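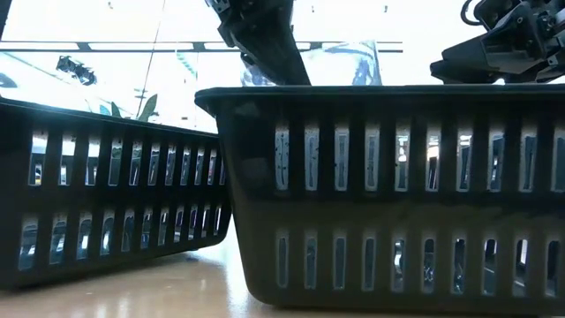
What are slotted plastic baskets good for in a workroom? Small parts that get washed or sorted in batches, where you want to see roughly what is in there without tipping it out.

Mine sit in pairs on the table, one for unsorted, one for done. Dark plastic, tapered ends, two rows of slots with a solid band between. The band is where the label goes.

Slot width matters more than basket size. Anything thinner than the slot will leave sideways. I lost M3 screws that way for most of February.

Fix for that: a Folier liner cut to the base, 15 mm up the sides. It still drains if you punch it. A flat tray inside also works – heavier, harder to rinse.

Tapered ends mean they nest when empty. They also mean you lose floor area, so measure the base and ignore the figure on the packaging, which is taken at the rim.

Glenys Jarman asked about load. I keep mine under 45 fittings each. Past that the long side bows when you lift by the rim.

Black hides grease, and it hides dark washers too. Petronella Shabalala uses white ones from Nurel for that reason and wipes them more often. Either is fine.

Next: labels that survive degreaser. The Cimis ones lifted at the corners after 72 hours.

Last updated: February
Contact | © Petronella Shabalala and contributors | Back to top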